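Writing an Obituary
Handout 5, Local History and Family Writing
Plornwood Evening Classes, 29/11/2023

Bring a first draft to the next class. It can be about a relative, a neighbor, or someone you have found in the Murna parish records. If the death is recent and you would prefer to write about someone further back, that is fine.

Death notice and obituary

A death notice is short and usually paid for by the line. It gives the name, the date of death, the close family and the funeral details. An obituary tells the life. Many local papers print both, and families often mix them up when they call the office. Ask which one is wanted before you start writing.

Order of the parts

Most obituaries open with the full name, the age, and the date and place of death. Put a maiden name in parentheses with "née" in front of it, or write "born" and the name. After that comes the birth, with the parents' names, then childhood, schooling, work, marriage and children. Survivors come near the end, and the service comes last.

You do not have to keep strictly to this order. A woman who ran the post office in Edet for most of her life can be introduced by the post office, and her birth can wait for the second paragraph.

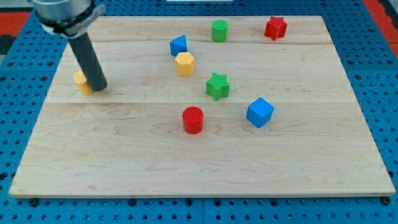
How should you handle a date that two family members disagree on?

Look for a written record first, such as a birth certificate, a church register or a gravestone. If nothing turns up before the deadline, give the year alone or leave the date out.

Place names

Use the name the place had at the time, and add the present name if readers would be lost without it. "Born in Karkov" is enough for a local paper if the family always said it that way, but check the spelling on a document. Spellings shift between one census and the next.

Survivors and those who died earlier

List the spouse first, then children, grandchildren, and brothers and sisters. "Predeceased by" is the usual wording for those who died before. Stepchildren and former spouses should be settled with the family before you write anything down. Read the list back to at least two relatives.

Length

The sample on the back page runs to 243 words, a common size for a weekly paper. Cut adjectives before you cut facts. "Beloved" can appear once.

For next time

Draft due at the start of class, typed, with your sources listed underneath. We will read in pairs. The December class covers eulogies, which are written to be spoken and need shorter sentences.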